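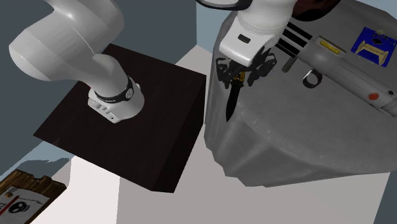 Teleoperated demos in simulation: knife turns in the gripper and the policy copies my hesitation

Posted in Manipulation and Teaching, 14/08/2020

I'm collecting demonstrations in simulation for a single arm with a two-finger gripper. The task is to pick up a knife from a cluttered table, hold it blade down, and carry it to a marked spot without touching the other objects. The table has a cloth over it and things like a blue circuit board and some small black parts lying close together, so there isn't much free room near the gripper.

I drive the arm with a handheld controller. Position and rotation of my hand are mapped straight to the wrist, and the trigger closes the fingers. I record at the simulator's control rate and save joint angles, gripper opening, and the camera view.

So far I have 496 demos that I marked as successful. I trained a plain behavior cloning policy on them and I see two problems.

First, the knife turns in the fingers during the carry. In my own demos it turns a little and I correct by rolling the wrist. The policy doesn't correct. By the time it gets over the target the blade is leaning and the tip touches something.

Second, the arm stops above the table after the grasp and hangs there. Sometimes it starts again, sometimes it runs out the episode. I think this comes from me, as I tend to stop and look before I move sideways.

I'm using the Menance teleop package with the default settings, except that I turned the position scale down. Should I just collect more? I was planning to go to 1000 demos but it takes a long time and my wrist gets sore. I'd like to know if more of the same will help before I spend the weeks on it.

Flekumow
Accepted reply

More of the same won't fix either one. I would do these in order.

The pause. Replay a few of your demos and plot the wrist speed. You will probably see a flat stretch right after the fingers close. During that stretch the camera view and joint angles hardly change, and the recorded action is "stay here." A policy that only sees the current state learns that staying is the right thing to do there. Go through the data and drop the steps where the wrist moves less than a small threshold and the gripper command doesn't change. Keep the steps where the gripper is closing, even if the wrist is still. If you trim those too, the policy will start lifting before it has hold of the handle. I made that mistake on a peg task and lost a couple of days to it.

After trimming, retrain on the same 496 and look again before you record anything new.

If it still hangs, give the policy a short history of past states, or have it predict a short chunk of actions and carry out several before it looks again. Chunks worked better for me. With history alone, mine learned to repeat whatever it did last.

The turning. Check the contact settings first. With two flat fingers on a narrow handle you can end up with very few contact points, and then there is hardly anything to resist rotation about the line between the fingers. Look at whether your simulator has a torsional friction setting and whether it is on. In the one I use it's off unless you ask for it. Also check where along the handle you grasp. If you grip far from the center of mass, the weight of the knife will swing it every time you speed up.

If you change the contact settings, your old demos won't match any more. Replay the saved actions in the new setup and keep only the ones that still succeed. Don't mix old recordings with new physics.

Then record a smaller set of correction demos. Start the episode with the knife already in the fingers and already leaning by a random amount, and record only the fix and the carry. Your current data has small corrections in it, but they are a tiny share of the steps and the policy can ignore them and still get a low loss. I would do 50 or 60 of these and weight them up in training.

On the sore wrist: use the clutch button if your controller has one. Hold it, bring your hand back to a comfortable spot, let go, and carry on. In Menance it is unbound by default and you have to assign it in the input file. Leave the clutched steps out of the recording or you will get more pauses.

Zaruneck

I have 3000 demos on a similar pick and carry task and it still drops things, so no, I wouldn't count on the number.

What helped me was being strict about what "successful" means. I was keeping every episode where the object ended up in the right place. A lot of those had me bumping something on the way or letting go and grabbing again. I threw those out and the policy got better with less data.

Also try turning the scale back up. Low scale feels safer but you make a lot of tiny moves with it.

Tiwari

Are you sure it's not the camera? If the hand covers the knife in the view, the policy can't see it lean. Add a second one from the side.

Reply from the original poster

Thanks. I plotted the speed and the flat part is there in nearly every demo, right after the grasp. I trimmed it, left the closing steps in, and retrained. The hanging is mostly gone. It still stops once in a while if the knife starts close to the edge of the table.

Torsional friction was off. I turned it on and replayed everything, and most episodes still pass. The ones that fail are mainly where I gripped the very end of the handle, so I've taken those out.

I haven't done the correction set yet. I bound the clutch and it is much easier on the hand. I tried the higher scale and went back to the low one, as I kept hitting the things next to the knife.

About the camera, the knife is in view for the whole carry in the episodes I checked, but I'll add the side view and compare the 2 when I have the leaning starts recorded.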